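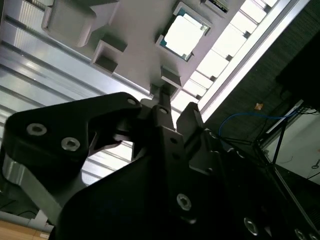
Parts Holding During Desktop Refurbishment
Jukwood Technical College, Clevby site
Group project report, second-year Computer Systems

1. Background

The college receives retired desktop computers from local offices and prepares them for use in the Clevby study rooms. Each machine is opened, its processor and memory are taken out and checked, and the whole is put back together. In November the group was asked to look at one narrow part of this work: where the small parts are kept between removal and refitting.

The practice until then was to lay parts on an antistatic mat. In the workshop log for the previous term, 13 machines had been worked on, and in 2 of these a processor had been refitted with bent socket contacts. The log does not state how the contacts came to be bent. It does record that memory modules from different machines had been mixed on the mat, which led to repeated testing.

2. Aims

The group set out to design a holder plate that would give every removed part a fixed place beside the open computer, and to write a short working procedure to go with it. Storage after the job, labelling and cleaning were left outside the project.

3. Design of the plate

The plate is grey and was 3D-printed in sections. The processor rests in a shallow rectangular pocket with the heat spreader facing upwards. Memory modules and other small boards stand in raised slotted holders.

The first pocket, drawn by the Weidemann half of the group (the two halves took their names from the benches they worked at, Weidemann and Jorine), was cut to the nominal size of the processor. Printed parts shrink a little on cooling and the processor would not enter. The second was made wider on all sides. It accepts the processor easily, at the cost of some play, so that a part put down carelessly can lie at a slight angle against the wall.
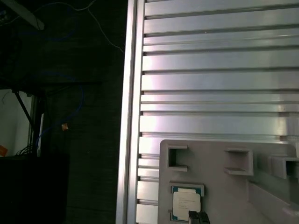
Kacper Sowa asked at the interim review whether the extra clearance had been taken too far, and suggested that a chamfer along the top of the walls would guide the part in and allow a closer fit lower down. The group accepted the point. A chamfered version has been drawn but had not been printed when this report was submitted.

The holders for memory gave less trouble. The Jorine half tried three slot widths and kept the middle one, in which a module stands upright and can be lifted out with one hand.

4. Working procedure

The computer is laid on its side with the side panel off and the interior facing up. The plate goes next to it on the same table, on the side nearer the front bezel. Parts are then handled in this order:

Disconnect the mains lead and leave the machine for 7 minutes.
Remove the memory and stand each module in a slot, starting with the slot nearest the operator.
Raise the retention bracket and lift the processor straight up by its edges.
Place the processor in its pocket before doing anything else.
Refit in the reverse order.

The power supply, drive cage and expansion card remain in the case throughout. Cables that hang near the socket are moved aside before the bracket is raised.

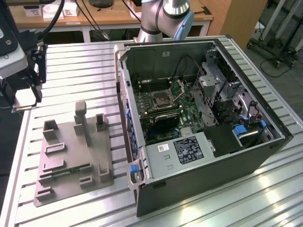 Should the plate be fixed to the table?
Fixing is recommended for any bench in regular use. A loose plate is acceptable for a single job, provided that it sits flat and is not moved while it holds a processor.

5. Trial and results

The procedure was tried over six refurbishment sessions. No modules were mixed and no socket damage was recorded. The group does not claim that the plate alone accounts for this, as the operators knew they were taking part in a trial and may have taken more care than usual. Time per machine rose by around a tenth in the early sessions and had returned to its former level by the end.

6. Further work

Print and test the chamfered pocket.
Add a lidded recess for case screws, which are still kept in a saucer.
Repeat the trial with first-year students who have not seen the plate before.

Drawings and the workshop log extracts are held in the department office.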